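Seasonal gaps in a nailed-down floor: humidify, fill, or leave alone?
Forum: Wood Floors > Moisture and Movement

datluc
Original poster

Second-floor unit in Marnirberg, 621 square feet of solid strip, nailed down over plywood. The floor was installed in late summer by the previous owner. Gaps opened after the heat came on and were at their widest in February. Most of them take the edge of a credit card. A few along the south wall take two.

Heat is forced air with no humidifier on the furnace. I have an Iltell hygrometer on a bookshelf in the main room and it has been reading well under 40 percent since the start of the heating season. I have no moisture readings from the installation, either for the boards or the subfloor. The previous owner has no paperwork except a delivery slip from Cirnthorpe, which gives board width and grade and nothing else. 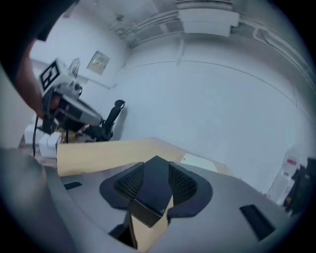
The finish is a factory coat and looks sound. There are no cupped edges that I can feel by hand, and no squeaks except at the closet door. My plan was to fill the wider gaps with a flexible filler before the weather turns, then put a humidifier on the furnace next fall. A flooring contractor told me to fill now while they are open. A second one told me not to touch them. I would like to know which of these is right and on what grounds.

SonPhi
Reply

The second one. Gaps that open in the heating season are at their maximum width when the wood is at its minimum moisture content. If you pack them at that point, the boards have nowhere to go when they take moisture back up in summer. The filler either gets squeezed out along the seam or it holds and the edges crush. Crushed edges do not recover, so the following winter the gaps are wider than they were before you started.

Measure the same gaps in late summer. If they close, the floor is behaving normally and you have a humidity question. If they stay open, then you can talk about filling.

vyvi
Reply

I agree on not filling now, but "behaving normally" is generous for a gap that takes two cards. Concentrated gaps along one wall usually mean something local. Is there a supply register on that wall, or direct sun for most of the day? Also possible is panelization, where finish has run into the seams and glued several boards together, so all the shrinkage shows up at one joint. With a factory coat that is less likely, though not if somebody recoated it on site.

datluc
Reply

Two registers on the south wall, both in the floor. Sun in the afternoon. I do not know about a recoat. The sheen seems the same everywhere. 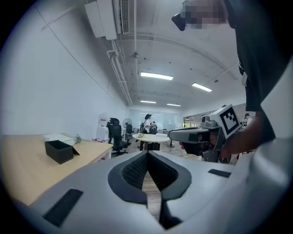

Main room, Marnirberg. Light wood floor.

vyvi
Reply

Then I would start with the registers. Floor registers blow dry air across the boards next to them for months, and the duct also warms the subfloor from below. Fit deflectors that throw the air up and away from the boards. They are cheap and you can take them off again if they make no difference.

For the recoat question, pull a register cover and look at the board edge in the opening. A second film usually shows as a ridge or a drip on the cut end.

cuc.la
Reply

I will disagree with the consensus. I filled mine in winter with rope filler, the kind you press in dry, and it has been through 2 summers without pushing up. It compresses. SonPhi's argument applies to hard filler and to wood slivers glued in on both sides. It does not apply to everything sold for the purpose.

SonPhi
Reply

Compressible materials do work better, agreed. But rope filler is meant for wide gaps in old plank floors, where there is enough depth to hold it. On modern tongue and groove strip you have a shallow seam above the tongue and very little to press into. What board width was yours?

cuc.la
Reply

Wide plank, face nailed, old house. Fair point on depth. I still think "never fill in winter" is too broad as a rule.

hoa_cu
Moderator

Split the side discussion about Đào oil finish into its own thread in the Finishes section, please continue it there.

On the original question, the missing item is moisture content. Air humidity on a bookshelf is not a measurement of the wood. Borrow or rent a pin meter, set the species correction, and take readings in the field of the room and beside the registers. Write them down with the hygrometer reading next to each one. Repeat in late summer at the same boards. Put a bit of painter's tape under the baseboard lip so that you can find them again.

Regarding the humidifier, do not set it high in cold weather to chase the gaps. Too much indoor moisture condenses on window glass and inside exterior walls, and that is a more expensive repair than a floor with open seams. Bring it up slowly and watch the windows.

vyvi
Reply

Also move the Iltell off the shelf. Set it near floor level, out of the sun and out of the register airflow, and leave it overnight before you trust the number. Mine read 84 percent after an afternoon beside a kettle.

datluc
Reply

Pulled one register cover. No ridge on the cut end that I can find, single film as far as I can tell. Deflectors ordered. I will rent a meter and post readings by board. Filling is on hold until late summer.

SonPhi
Reply

Include the subfloor reading if you can reach it through the register opening. Long pins, and keep clear of the duct.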